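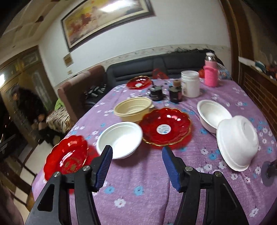 How to Get Wax and Grease Out of a Tablecloth Without Buying Anything Silly

Posted 12/01/2024

Every holiday season the same advice goes around. Put ice on the wax. Pour club soda on the wine. Rub the gravy with chalk. I have tried most of it on my own table linens, and I have my doubts about a good half. What follows is what I do now, and where I think the popular version is wishful thinking.

Before you start

Find the care tag. If it's gone, test an inside corner of the hem with whatever you plan to use and leave it for an hour. Printed cloths need this more than plain ones, and dark prints on a pale ground need it most. If color comes off on a white rag, stop and take it to a cleaner.

Check whether the cloth is coated, too. Vinyl and wipe-clean cloths should never meet an iron, so skip the ironing step below and stick with dish soap and a sponge.

Candle wax

1. Let it harden. People say to use an ice cube in a bag. Fine, but a cool room does the same job if you can wait.

2. Lift off what you can with a dull butter knife or the edge of an old plastic card. Work from the outside of the drip toward the middle. Don't dig.

3. Lay the cloth on an ironing board with plain brown paper under the spot and another piece on top. Printed grocery bags can leave ink behind, so keep the printed side away from the fabric.

4. Iron on low, no steam, a few seconds at a time. Move to a clean patch of paper as soon as the first one looks greasy. Keep going until the paper comes up dry.

5. If the candle was colored, you will probably still see a tint. Dab it with rubbing alcohol on a cotton ball and blot.

Some people swear by a hair dryer instead of an iron. I gave it a fair try on a cotton runner and it pushed the wax further into the weave. Maybe theirs are better than mine.

Butter, gravy and salad oil

Scrape, then blot. Put a few drops of plain dish soap on the spot, work it in with your fingers from both sides, and give it 40 minutes. Rinse with the warmest water the tag allows. Look at it in daylight before you go any further.

Do not put it in the dryer until the mark is completely gone. Heat sets grease, and this is the one old rule I have never caught being wrong.

As for chalk and cornstarch, they do soak up fresh oil a little. On a spot from last night's dinner I couldn't tell the treated side from the untreated one.

Red wine

Club soda is water with bubbles. Use cold tap water, blot hard, and save the soda for drinking. A mix of dish soap and hydrogen peroxide will shift most of what's left on white cotton, but peroxide can bleach colors — so back to that hem test.

A word on special products

Bernd Weidemann wrote to me in August to recommend a stain bar he'd had shipped from Drostness. I bought one. It smelled nice and worked about as well as dish soap, at several times the price. If you already own one, use it up.

Storing the cloth

Wash it even if it looks clean. Sugar and white wine dry clear and turn yellow in the closet over the next few months. Skip the starch, roll it around a cardboard tube if you have one, and cover it with an old cotton sheet. Plastic bags trap damp. If you have to fold it, change where the creases fall each time you put it away.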